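Laven theme 2.0 broke my product grid, anyone else?
Forum: Themes & Templates > Paid Themes

mirun_bit
Posted 9:14 am
I run a small shop called Mirunness (combs, brushes, soap, things your aunt would approve of). Bought the Laven theme in November because the demo looked clean. It was clean. Then I let it update itself and now every product on the category page sits in one long column, like people waiting at the DMV.

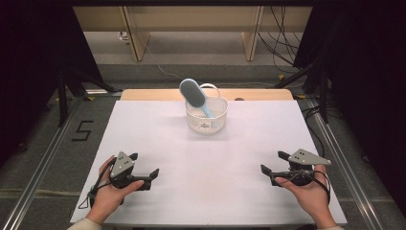 I have 17 products, so you can imagine the scrolling. I cleared the cache, switched off the child theme, and switched it back on out of guilt. The column stayed. Support says to "check my settings" and has not said which of the several hundred.
— Bit-na Yeom

sirkident_dev
Posted 9:40 am
It's the image ratio option. The new version ignores whatever you picked and falls back to "natural," and natural means one per row if your pictures are wide. Go to Layout, Grid, Legacy Mode. Turn it on, save, then save again. The first save does nothing. I don't make the rules.

mirun_bit
Posted 10:22 am
Saved twice, like a person with a superstition. The grid came back on desktop. On my phone it's two columns and the titles overlap the prices.

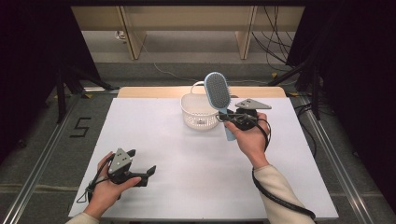
So the soap now costs "Lavender 6.00 Oatmeal," which I may keep. Is there a way to fix the mobile part without paying for the Pro add-on?

shirley_c
Posted 10:51 am
Unpopular view: stop patching it. I moved off Laven to Pickering and my stylesheet went from 1,934 lines to 1,857. Fine, not a miracle. But it has never rearranged my shop overnight.

sirkident_dev
Posted 11:05 am
Pickering loads a slider script on every page, including pages with no slider. You traded a leaky faucet for a leaky roof.

shirley_c
Posted 11:12 am
You can turn the slider off. There's a checkbox. It's even labeled.

sirkident_dev
Posted 11:19 am
The checkbox hides the slider. The script still loads. Open the network tab and look. 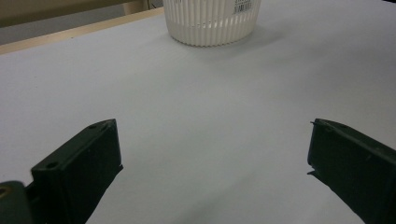
Shirley Campbell: I looked. Okay, it loads. It's small and my pages are still quicker than they were on Laven, so I'm staying put and you can have half a point.

mirun_bit
Posted 1:36 pm
While you two were dating, I found the mobile thing. Typography, Card Title, Line Height was set to 0. Set it to 1.4 and the titles moved off the prices.

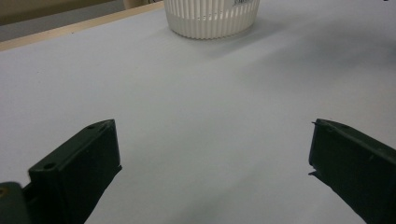
The one thing left is the crop. Laven's square thumbnails cut from the center and there's no focal point setting, at least not in the free version. Anything that stands way up at the top of a shot, like the white basket here, gets its head chopped off, and the shopper is offered a nice square of pale gray table. Do I have to re-crop everything by hand?

sirkident_dev
Posted 1:58 pm
Add object-position: top to the thumbnail class. It'll hit every picture, so check the ones that were fine before. You'll also want the thumbnail source set to full size, or the server will crop it before the CSS gets a say.

mirun_bit
Posted 2:30 pm
Works on all but two. Those I'll crop myself. Auto updates are off.

shirley_c
Posted 2:41 pm
Pickering has a focal point setting, by the way.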